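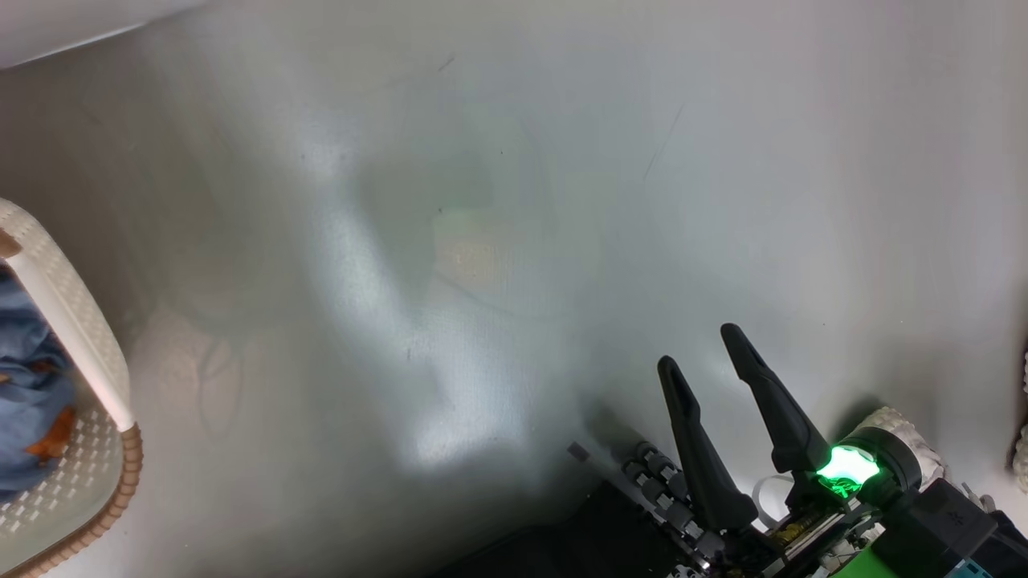
Umen Housing Trust has confirmed that its furnished tenancy scheme will be extended to all of its general needs homes in Urdale, following a trial on the Standside estate. Under the scheme, tenants may choose to rent a home with flooring, curtains, beds and main kitchen appliances already in place, and pay for them through a weekly service charge. Smaller household goods, such as the white woven basket at the left of the photograph, are not included in any package and remain for tenants to provide. The extended scheme will open to new tenants in June.

Furnished tenancies are common in the private rented sector but remain unusual in social housing, where homes are normally let without carpets, a cooker or a washing machine. The Trust's own lettings survey found that many households moving into an empty home borrowed money to equip it, often at high rates of interest, and that some went without a cooker or a bed for several weeks after collecting their keys.

The Standside trial covered 30 homes of one, two and three bedrooms. At the end of the trial, fewer tenants in the furnished homes had fallen behind with their rent than in similar unfurnished homes on the estate, and fewer had asked to move. The Trust's board considered these results at its spring meeting and agreed to make the scheme available across its 934 homes in Urdale. It expects some 440 households to take up a full or part package over the life of the programme.

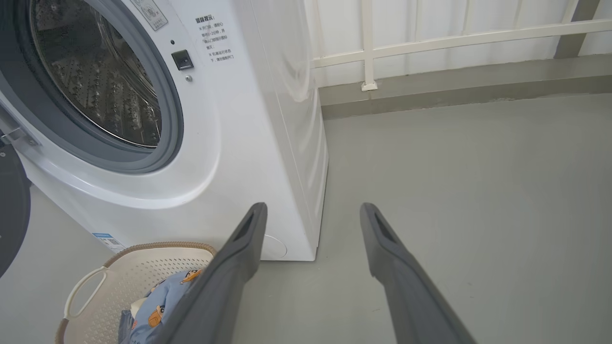

*Front-loading washing machine with its door open.*

Tenants will be able to choose from three levels of package. The basic package covers flooring and window coverings only. The standard package adds a cooker, a fridge freezer and a washing machine. The full package also includes beds, a table and chairs, a sofa and storage. Items will be repaired or replaced by the Trust where they fail through ordinary use, and tenants may reduce or end their package by giving 8 weeks' notice in writing.

A spokesperson for Umen Housing Trust said: "A tenancy should begin with a home that people can live in from the first night. The households who took part at Standside told us that having the basics in place allowed them to concentrate on work, school and settling in. We are pleased to be able to offer the same choice throughout Urdale."

Furniture for the scheme will be supplied by Kárason, which also supplied the trial homes. Under the terms of the contract, returned items in good condition will be cleaned, safety checked and used again.

Existing tenants who wish to join the scheme may apply once the first new lettings have been completed. Information packs will be available from the Standside housing office and by post on request.

**Notes to editors**

Issued by the Umen Housing Trust press office, Apr 10, 2022.

The service charge for each package will be published before the scheme opens. Tenants receiving help with housing costs should seek advice from the Trust's income team before applying, as not all charges may be covered.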